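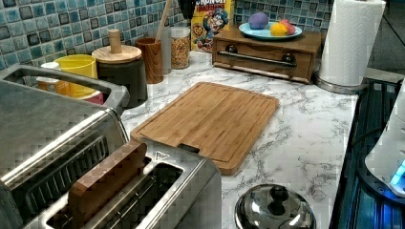

Melldale Housing — Electrical Shop

Kitchen branch circuits: results of the load survey and what changes in November

The load survey of the apartment kitchens in Omoregie House is finished. It covered 26 kitchens and 46 countertop receptacles, all fed from the three panels in the ground floor electrical room. This item sets out what was measured, what is being rewired, and how residents should treat a breaker that trips. The short version is that the wiring in the building is sound, the circuits are laid out poorly for the way kitchens are used now, and the layout can be corrected without opening most of the walls.

Background

The survey was prompted by trip reports. A breaker trip in an apartment is usually logged as a single event and closed when power is restored, so the pattern was slow to show. When the log entries were sorted by circuit instead of by apartment, most of them fell on a small group of kitchen circuits, and the trips clustered in the early morning. The same circuits rarely tripped later in the day.

A kitchen counter is the hardest duty a household circuit sees. Lighting, televisions, and phone chargers draw little current and draw it steadily. Kitchen appliances that make heat draw a lot, all at once, for a few minutes at a time. A typical toaster on our test bench drew 1005 watts with the elements on. A kettle or a hair dryer can draw more. Any one of these is well within the rating of a countertop circuit. Two together are often over it.

The original drawings for Omoregie House show each kitchen with two countertop circuits. In many apartments this is what we found. In the others, one of the two circuits also feeds the refrigerator, the range hood, or a receptacle on the other side of the wall in the living area. Some of this is original and some was added during past renovations. None of it was hazardous where found, but it leaves less room for the counter than a resident would expect from the number of outlets there.

Method

Clamp-on recorders were fitted at the panels and left in place long enough to capture workdays and weekends. Each recorder logged current on one branch circuit. No equipment was placed inside apartments, and the recorders don't identify appliances. They log a current and a time, and that is all that was kept.

Every countertop receptacle was then tested from the apartment side for polarity, ground continuity, grip on the plug blades, and voltage drop under a test load. Ground-fault devices were tested with the built-in button and again with a tester. Circuits were traced and the panel schedules were checked against the result. Where a label in the panel was wrong, it was replaced on the same visit.

Voltage drop deserves a note. A receptacle can pass a simple plug-in tester and still have a poor connection behind it. The plug-in tester draws almost nothing, and a loose terminal behaves well until it has to carry real current. Under load, the same terminal will show a drop in voltage and will heat up. Measuring with a load applied finds these connections before they discolor the faceplate.

Findings

Most trips were plain overloads. The recorders show two steps up in current, one after the other, followed by a trip several minutes later. This is how a thermal breaker is meant to behave. It tolerates a moderate overload for a short time and opens when the overload goes on. A resident will see this as an appliance that works for a while and then goes dead, and may conclude that the appliance is at fault.

A smaller group of reports turned out to be ground-fault trips. The symptom is the same from the counter, but the device that opened is in the receptacle and the breaker in the panel stays closed. Several residents reported a dead outlet after checking the panel and finding nothing out of place. In some kitchens one ground-fault receptacle protects others farther along the counter, so the button that needs to be pressed may be on the other side of the sink.

Worn receptacles were the third finding. The contacts inside a receptacle lose their spring after years of plugs going in and out, and kitchen outlets get more of this than any others in the apartment. A plug that slides out under its own weight is the usual sign. Receptacles that failed the grip test were replaced during the survey.

The wire itself is in good condition. Insulation tests were satisfactory on every circuit, and there is no case for replacing cable that serves only a counter.

Work planned

Where a refrigerator shares a circuit with the counter, the refrigerator will be moved to a circuit of its own. In most kitchens there is a spare conduit between the panel riser and the back of the refrigerator space, which keeps the job short. In the few apartments without one, cable will be run above the hallway ceiling, and the access panel there will need to be clear.

Where a living area receptacle is fed from the counter circuit, it will be transferred to the general circuit for that room. This is done inside existing boxes and makes no dust.

The two countertop circuits will be rearranged so that neighboring outlets are on different circuits where the boxes allow it. At present, all the outlets on one side of the sink are commonly on the same circuit, and that is also where most residents keep their appliances. After the change, two adjacent outlets will generally be able to run two heating appliances. Each faceplate will carry a small letter, A or B, to show which circuit it is on. Two heating appliances on the same letter will still trip the breaker.

All ground-fault receptacles will be replaced with the self-testing type. These run an internal check at intervals and show a light if the check fails. The monthly button test is still worth doing, as it exercises the mechanical part of the device.

The replacement receptacles and breakers are supplied by Vestus. The shop has used the same series in Rostent Hall, where the failure rate has been low and the terminals accept our existing wire without adapters. The panels will be kept. Their bus bars were inspected with the covers off and show no heating.

What to expect on the day

Work starts in November on the lowest apartments and moves upward along each riser. A notice with the time slot will be posted on the apartment door. Power to the kitchen will be off for most of the visit, and power to the living area will be off for part of it. Bedroom circuits are not affected.

Please clear the countertop back to the wall and unplug everything on it. Appliances with heating elements should be cool and can go on the dining table. The refrigerator will be rolled forward and must be able to move, so anything stored beside it or on top of it should come off. It will be without power for a short time and will hold its temperature if the door stays closed.

Tile backsplashes will not be cut. The new receptacles fit the existing boxes, and the faceplates are slightly larger than the old ones, so they will cover the marks left by the old plates. If a tile next to a box is already cracked, report it before the visit and it will be noted on the work sheet.

Clocks on ranges and microwaves will need to be reset. Routers plugged in along the living area wall may restart.

If a breaker trips

Turn off or unplug the appliances on the dead outlets first. Then find the breaker in the apartment subpanel. A tripped handle rests between ON and OFF and can be hard to tell from the others by eye; press lightly along the row and it will feel loose. Push it fully to OFF, then to ON. A handle pushed straight to ON from the middle will not latch.

If no breaker has moved, look for a ground-fault receptacle along the counter and in the nearest bathroom, and press RESET. A button that will not stay in means either that the fault is still present or that no power is reaching the device. Leave it and report it.

If the circuit holds with nothing plugged in, return the appliances one at a time. If it trips as soon as a particular appliance is plugged in, stop using that appliance. If it trips with nothing plugged in, leave it off and call the shop. The same applies to any outlet that is warm, buzzes, or smells of hot plastic, whether or not a breaker has opened.

Power strips and extension cords don't add capacity. They add outlets to a circuit that has the same limit as before, and most light-duty cords are not rated for a heating appliance at all. Toasters, kettles, coffee makers, and countertop ovens should go straight into the wall. Cords should not run across the sink or be tucked behind the range.

Other buildings

Rostent Hall was wired later and has a separate refrigerator circuit in each kitchen, so it is not part of this work. Its ground-fault receptacles will be changed as they come due.

The revised panel schedules for Omoregie House will be posted inside each subpanel door as the apartments are completed. Questions about access go to the housing desk. Questions about the circuits can be left on the shop line, which is checked each morning. The shop will also have a display board of the new receptacles in the Omoregie lobby on Wednesday, with one of them wired up so that the test and reset buttons can be tried.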